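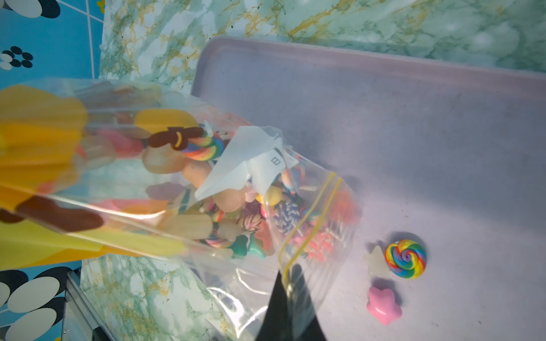
列表里上一封来信的写法如下,先全文引在前面:

> 主题:软陶件与树脂件混装发粘
>
> 我这边的情况是这样:软陶小件和树脂小件同袋存放,过了一个夏天,开袋后有一部分树脂件表面发粘,软陶件倒是看不出变化。袋子是供货时自带的,没有材质标识,手感偏软,有味道。之前一直认为是树脂没有固化透,补照了紫外灯,擦过酒精,隔一段时间又粘了。
>
> 想问三件事。一,发粘的来源是树脂自身还是软陶里的增塑剂。二,换成聚乙烯袋能不能解决。三,如果必须混装,有没有办法在入库时就把有问题的件挑出来。另外 Janarora 列表的旧帖里提到过撒滑石粉,我试了,粘倒是不粘了,颜色发灰,没法出货。

逐条回复。

先说第一个问题。两个来源都有可能,处理办法相反,必须先分清。软陶的基体是聚氯乙烯,靠增塑剂保持可塑,烘烤之后增塑剂大部分被树脂颗粒吸收,但不会消失。烘烤不足的件,芯部有一部分增塑剂处于松散状态,遇到能接受它的材料就会往外走。紫外固化树脂多为丙烯酸酯体系,表层受氧阻聚影响,容易留下一层未反应的单体。这一层本身就粘,同时也比完全固化的部分更容易吸收外来的增塑剂。两件事叠在一起的时候,单看手感区分不出来。

区分的方法是做空白对照。取同一批树脂件,一半单独装袋,一半与软陶件贴合装袋,放在同一处。单独装的也粘,问题在固化;只有贴合的粘,问题在迁移;两边都粘而贴合的更粘,两个问题都有。补照紫外灯只对第一种情况有用。你补照之后又返粘,说明至少有迁移的成分,但仅凭这一点还不能排除前者,因为补照的剂量你没有给。

Gitine 的来料我们做过一轮,条件写在这里供参考:烘箱 70 ℃,样品上压 100 g 砝码,软陶片与树脂片面对面贴合,累计 906 小时。这个温度已经超过实际仓储能碰到的上限,结果只能用来排序,不能换算成保质期。排序的结论是,软陶烘烤程度的影响大于袋材,袋材的影响大于树脂牌号。具体数值不贴,各家配方不同,贴了容易被照搬。

再说袋材。聚乙烯对常见的邻苯类和柠檬酸酯类增塑剂溶解度低,袋壁基本不参与吸收,用它替换来历不明的软袋是对的。你说原来的袋子偏软、有味道,如果它本身就是软质聚氯乙烯,那么袋子也是一个增塑剂来源,这时候单独装袋的树脂件同样会粘,上面的空白对照就会误判成固化问题。所以做对照之前先把袋子换掉,或者干脆用玻璃瓶。判断袋材最省事的办法是铜丝法:铜丝烧红,蘸一点袋料,再入火,焰色发绿的含氯。要在通风处做,量越少越好。

需要说明的是,聚乙烯袋隔不开袋内的件。袋子换了,软陶件和树脂件还是挤在一起,接触面上的迁移照旧进行。你的第二个问题,答案就是:换袋必要,但不够。混装要解决的是接触,可行的办法有加隔层、分小袋、或者用带格的托盘。隔层材料选聚丙烯片或者硅油纸,不要选聚苯乙烯,后者会被增塑剂溶软,压出印子来。普通打印纸短期可以,长期会吸油变透明,印在上面的字也会跟着糊掉。

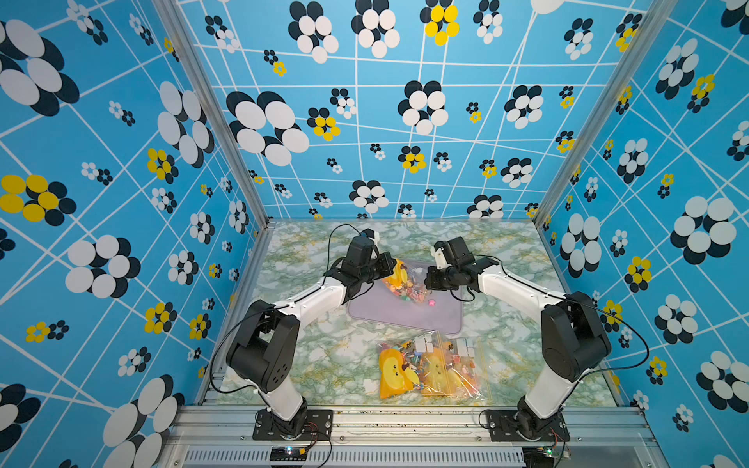

目视检验的条件,旧帖里讨论得少,但很多判定分歧出在这一步。早期迁移在树脂件上的表现是光泽不匀,贴合过的地方比周围暗一点,或者反过来略亮,面积常常很小。要看出这种差别,背景必须是中性灰、无纹理,光源从侧面低角度进来。背景有颜色,会在透明件和浅色件里透出来;背景有纹理,眼睛会把纹理的边界当成斑块的边界。像照片里那种白、绿、赭三色的大理石纹台面,再加上三面亮蓝色、带白色细线和花形图案的围板,用来判色差或者判光泽都不合适,蓝色会在高光件的侧面反射出来,浅黄色的件会偏绿。在这类地方工作时,判定前在台面上垫一块灰卡,再立一块灰板挡住侧面即可,不用改动其他东西。

手感判定同样要规定条件。手指温度高、有油,连着摸几件之后就不准了。我们的做法是用一小条无粉的薄纸,轻压在件的表面,提起来看纸是否跟着走。纸跟着走记为粘,纸在提起过程中掉落记为微粘,不跟走记为合格。三档够用,分得再细,两个人之间就对不上了。判定前样品在室温下放置一夜,刚从烘箱或者冷库里出来的件都不能判。

Figueroa 仓那边按这个办法复判过 219 件旧库存,原先记录里写“发粘”的,有相当一部分改判为微粘,改判的件集中在表面有凹槽的款式。原因不复杂,凹槽里积了灰和皮脂,摸起来涩,和增塑剂没有关系,用中性皂液清洗之后就恢复了。建议你那边也先洗一遍再统计。清洗不要用酒精,酒精会让没有固化透的树脂表层发白,对某些表面涂层也有影响。

至于滑石粉,不建议。它只是把粘的表面盖住,迁移还在继续,粉会嵌进已经软化的表层,后面再洗也洗不掉。发灰就是这么来的。
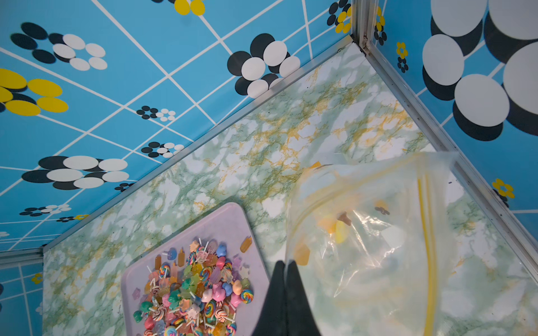 入库筛选步骤

回答第三个问题。下面这套流程不需要仪器,按顺序做。

1. 按材质分开。软陶件和树脂件先分成两堆,分不清的放第三堆。分不清的件可以看断口或者背面,软陶件断口没有光泽,树脂件断口呈贝壳状。不要用火烧成品来判断。

2. 软陶件查烘烤程度。每批抽一件,取较薄的部位弯折。烘透的有弹性,弯过之后能回来;没有烘透的直接脆断,断面呈粉粒状。抽到脆断的,整批退回补烘,或者单独存放。厚度差别大的批次,厚件和薄件各抽一件,厚件芯部往往达不到温度。

3. 树脂件查固化。用上面说的薄纸法,正面、背面各测一次。背面更要紧,很多件只从正面照灯,背面靠模具一侧没有照到,颜色越深越严重。黑色和深棕色的件基本都要补照背面。

4. 洗、晾、装袋。晾干之前不要封口。袋内残留的水汽会在袋壁上结雾,让人误以为是析出物。

5. 同款同材质一袋,袋外贴标签,袋内不放纸条。标签上写材质、批号、入库月份和袋材。批号沿用供货方的,不要自己重编,出了问题还要往回查。

6. 必须混装出货的,装袋放在最后一步做,装好以后不再长期存放。夏季运输按最坏情况考虑,车厢温度远高于仓库。

关于 Drindholm 隔片

有人私信问到这个隔片。我手上用过一卷,厚度均匀,不吸油,边缘偏硬,裁小以后会在软陶件表面划出细痕,需要倒角。它标称适用于多种塑料,没有给出针对增塑剂的测试数据,用之前按本文的贴合办法自己做一组。取三片夹在软陶件和树脂件之间,另设一组不夹隔片的,其余条件一致。

尚未解决的问题

已经发粘的树脂件能否恢复,我没有可靠的办法。轻微的可以单独敞开放置,让一部分增塑剂挥发或者擦走,但表层的硬度回不来,受压以后仍然会留印。重新涂一层树脂再固化,短期手感正常,新旧两层之间附着力差,磕碰后成片脱落。如果有人做过等离子或者底涂处理,请回到列表,附上处理条件。

另外,柠檬酸酯类配方的软陶近来多了起来,迁移行为与邻苯类不同,上面的排序对它是否成立,我这里没有数据。你那批软陶如果知道配方类型,下次来信请一并写明,同时写明烘烤温度、时间和件的最大厚度。

对照组的结果出来以后,直接在本主题下回复,不要另开新帖,旧帖里的讨论就是这样散掉的。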